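Subject: Re: [makers-list] Saturday at Zultico - who went, and was it worth the drive?
From: Dorin Grecu
To: makers-list

Tudor Toma wrote:
> I had to miss the open day because of the roof, which is a story for
> another time. Did they run the fruit demo in the end or was it slides
> again like last April? And is it still a good place to bring kids?
> Mine have been asking to see "the arm that does the dishes" ever since
> you told them about it, so thank you for that.
> Tudor

Hi Tudor, hi all,

Sorry about the roof! You were missed, and two people asked me where you were before I even had my coat off.

Yes, they ran the fruit demo, and no slides at all, unless you count the one by the door telling us where the restrooms were. Doors opened at 10 and by the time I found parking there were already 40 people inside, which is a lot for that building. They had split the floor into three stations this time. The Carkulo folks had their sorting line at the back, there was a corner where you could drive a small arm with a pair of hand controllers (the line for that one never got shorter, so get there early if they do it again), and then right in the middle was the kitchen table setup that your kids want to see.

The idea is simple enough to explain to a seven-year-old, and I heard it explained to several. There's fruit on a tiled counter and there's a plate, and the arm is supposed to get the one onto the other without bruising anything. They had the feed from the wrist camera up on a big monitor, and I have to say I spent more time looking at that than at the arm itself. You get so close to the fruit that you start feeling a little protective of it. One of the engineers was kind enough to send me a still afterward.

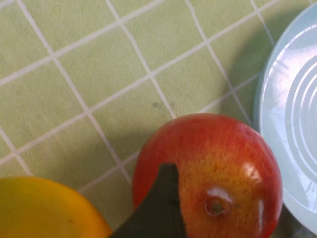 Wrist camera view from the kitchen table station, with the finger up against the apple and the blue plate just to the right.

What I liked is that they let it miss. I saw the apple get away from it twice while I was standing there, and both times the young woman running the station just put it back and talked us through what she thought had gone wrong. Her view is that shiny skin is harder on the camera than you'd guess, with the bright spots moving around whenever the arm does. Somebody asked how many tries they had recorded so far and she said a little over 500 on that counter, and that they want to get to 1,000 before they change anything on the fingers. I asked about softer fruit, peaches and so on, and she laughed and said please come back next year.

The talk after lunch was on the Zeleke controller and I will be straight with you, I followed the first half. If anyone took proper notes, please post them - I wrote down "ask about the backlash" and underlined it and now I can't remember whose backlash it was.

As for kids, I'd say bring them. There was a rope around each station but it was low enough to see over, everybody was patient with questions, and there were cookies. It does get loud near the sorting line, so the little one might want ear protection.

They told us the next open day will be at the Drurano building, where there's more room and a real parking lot. I put our list down for 7 places and can ask for more if people let me know soon. Tudor, I've counted you and both kids in that already, so start working on the roof.

Warmly,
Dorin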